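Rillau wiping arm stopped after grip fault

2020-06-16

I've been following the Rillau bench project at Wei for a while now, mostly because I like watching a machine do chores I don't want to do, so I was a bit sad to hear they've switched it off for the time being.

The job sounds easy. There's a spill on a table, the arm picks up a cloth, wipes, and puts the cloth back. It had done 400 of those runs with hardly a hiccup. Then on run 17 of the June set the gripper closed on the cloth and just kept closing. The force limit never kicked in, the fingers jammed, and the arm dragged across the table for 3 seconds before someone hit the stop button. No one was hurt (phew!), but one finger pad split and the mount is bent.

The gripper comes from Gustico, and the controller is from Lelance, so of course I wanted to know which one was to blame. The answer I got was that it's too early to say. My own guess is a setting that got lost in the last software update, but I'm only a fan with a keyboard, so don't quote me.

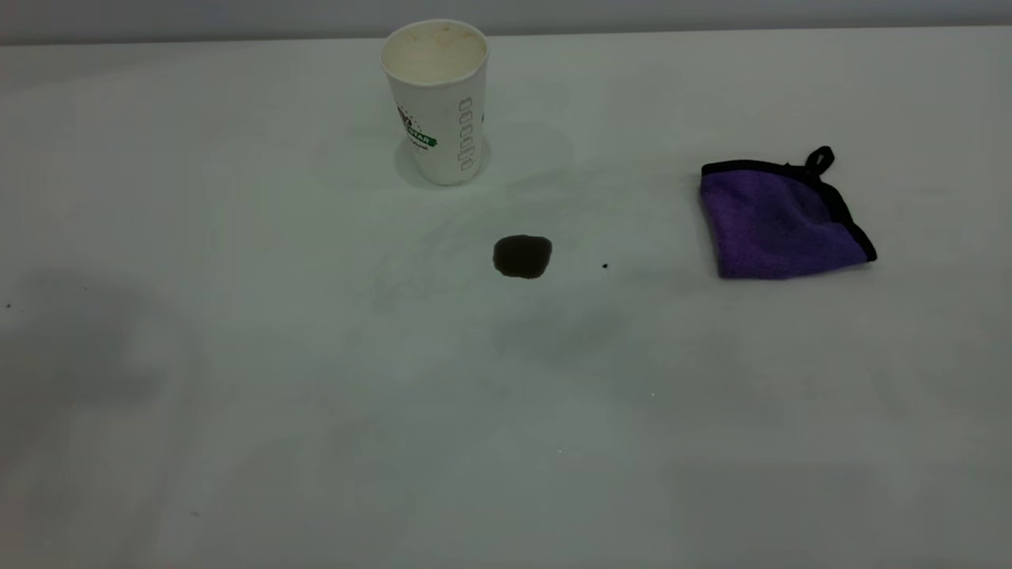 A dark spill, cup and cloth on the test table at Wei.

The team has gone back through the logs and found nine earlier runs where the grip force crept up and then dropped again. Those had all been marked as passes. A new mount is on order, and the arm stays off until it's fitted and the force limit has been tested by itself. I'll post again when I hear more.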